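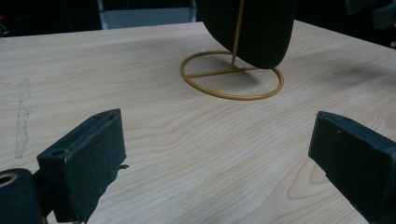 I'm looking for people in Parnville and Vindale who own wireless earbuds, used to own wireless earbuds, or have a sad little charging case somewhere with only one bud left in it. I run the household panel at Zomuvby, a small research shop that follows what people buy, keep and replace in consumer electronics, and our new earbud study starts in September. The first thing you'd do is gather up every pair in your home and lay them out on a table (pale wood with a wavy grain like this one, glass, the folding thing in the garage, I don't mind!) and then tell me about each pair. Age, what you paid if you remember, who uses it, whether it still works. Then we follow along for a few months and see what happens to them.

Why earbuds? Shipment numbers tell you how many boxes went out to stores. They don't tell you much about the pair that went through the laundry, or the ones your kid took over, or the free ones that came with a phone and never got opened. When somebody buys a new pair, is it a first pair, an upgrade, or a replacement for a battery that gave up? Those are very different kinds of sales and they all look the same on a chart. I've been wanting to run this one for ages and we finally have the budget.

We had 996 households in our last study, the one on home printers, and I'd love to see plenty of those people again. New folks are just as welcome. You don't need to have been on a panel before and you really don't need to be into gadgets. Some of the most useful diaries I've read came from people who buy the cheapest thing on the rack and use it until it falls apart.

What you'd be doing

An opening inventory, which is the table part. You fill in an online form, one page per pair. If your house has a lot of them, put on some music and get comfortable.

A short diary every other week. It takes 10 minutes, less if nothing has changed. I ask about anything bought, lost, broken, given away or handed down, plus where you shopped and what else you looked at. "Nothing happened" is a perfectly good entry, and please do send it in, so I know you're still with us.

2 phone calls with me, one near the start and one at the end. These are just conversations. I'll have your diary open and I'll ask about whatever caught my eye, like why you went back to the same brand after complaining about it for three entries.

What you get

$48, paid when the closing call is done, by check or gift card. It's per household, so you'll have to fight it out at home. Everyone who finishes also gets the summary report before our clients do. It has charts. I like the charts a lot, and I'm told that comes across.

Who can join

You need to be 18 or older, live in Parnville or Vindale, and have at least one pair of wireless earbuds in the home, working or dead. Over-ear headphones don't count this time, sorry. Same goes for wired earbuds, although if you've switched back to wired I want to hear about it, as long as there's still a wireless pair in a drawer someplace. One sign-up per household. If you or someone you live with works for an electronics maker or in a store that sells audio gear, I can't take you for this study, but I can add you to the list for the next one.

The forms work in English and Spanish, on a phone or a computer. If typing is a pain for you, tell me when you sign up and we can do the diaries by phone instead. I'm happy to do that and a few people on the printer study preferred it.

About your information

Your name and address stay with Zomuvby. Clients see totals and charts, and now and then a quote from a diary, with no name on it and only if you've checked the box that says quotes are fine. You can drop out whenever you like. If you leave before the closing call, I'll ask whether to keep the diaries you've already sent or delete them, and I'll do whichever you pick.

How to sign up

Fill in the interest form on our panel page, or stop by our Parnville office in the Echevarría building, second door past the mailboxes. I'm usually in until 5 p.m. Paper forms are in the tray by the door if I've stepped out. You'll get a reply either way, including if we're full for your area. Vindale tends to fill up slower, so if you have a friend over there with a junk drawer full of earbuds, please send them this page.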